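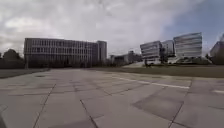
When our group began this project in September, none of us had held a spindle whorl before, and I think most of us had walked past them in museum cases without giving them a second look. They are small things, after all – a disk of fired clay or stone with a hole through the middle, made to sit on a wooden stick and keep it turning while a person draws out thread. What won us over was the idea that such a plain object could tell us how people spent their days. Our instructor also wanted us to think about how ground hides and keeps things, and she started us off with something simple, which was to look at any paved square and ask what a digger would make of it in a thousand years. Large grey slabs laid in a grid, with dark seams between them and a small drain cover set in among them, would say quite a lot about the people who put them there, even with every other trace gone. I have found myself looking at floors ever since, and I hope a little of that curiosity comes through in the pages that follow.

Background

The whorls we studied come from the settlement at Wendureck, a farming village of the late Iron Age that was dug over several seasons before any of us were in high school. The finds are kept in the teaching collection at Costigan, and we were lucky enough to be given the drawers for a whole term. There are 42 whorls in all. Most are clay, a few are soft stone, and two had never been given a catalog number, so we had the pleasure of writing out their cards ourselves.

The original site notes sort the whorls only by color. That is a fair place to start, but color depends a great deal on how hot the fire was and where a piece sat in it, and it says very little about how the tool was used. We wanted to know whether the villagers were spinning one kind of thread or several, and whether spinning was done all over the village or kept to certain houses.

What we did

We cleaned each whorl with a soft dry brush, weighed it, and measured the width, the height and the hole. The hole turned out to be the fussy part. Many of them are wider on one side than the other, so we measured both ends and wrote down both numbers. Broken whorls were weighed too, but we kept them on a separate sheet, and we left them out of the weight groups.

We typed everything into Cultier, the recording program used at Costigan, and then plotted the find spots on a copy of the old site plan. This took much longer than we had planned for. The plan was drawn in two halves by two different hands, and the squares along the join do not quite line up. We spent most of one afternoon with tracing paper before we were happy with it, and there are still a few whorls near the join that could belong to either of two neighboring houses. They are marked with a question mark on our map.

The last part was the one we all looked forward to. We made copies of a light whorl and a heavy one in modeling clay, had them fired, and tried spinning with them, using washed fleece from Pala, the small farm that supplies the weaving club. Our early thread was dreadful – lumpy in one place and thin as a hair in the next – but we did get better with practice, and by the end we could keep the spindle turning long enough to pull a decent arm's length.

What we found

The whole whorls fall into a light group and a heavy group, with very few in between. In our own hands the light copy made a finer thread and spun quickly, while the heavy one turned slowly and suited a thicker yarn. We are beginners, of course, and a woman or man who had been spinning since childhood could surely have done things with either tool that we could not.

On the plan, the light whorls are scattered through nearly every house. The heavy ones gather near the long building on the north side, where the site notes also mention loom weights. It seems reasonable to us that thick yarn was being made close to where it was woven, although the heavy group is small and a different season of digging might have changed the picture.

Problems and next steps

Our biggest worry is that we do not know how carefully the soil was sieved. Small broken pieces could easily have been missed, and that would make the light whorls look rarer than they really were. We would also like to compare our weights with a larger collection, ideally one with 100 or more whole pieces, and to repeat the spinning tests with plant fiber as well as wool. Flax was grown in the area, and it behaves very differently in the fingers.

The copied whorls, the weight sheets and our corrected site plan have been left with the collection in the bottom drawer, and the next group is very welcome to use them.

Report handed in 19 February 2021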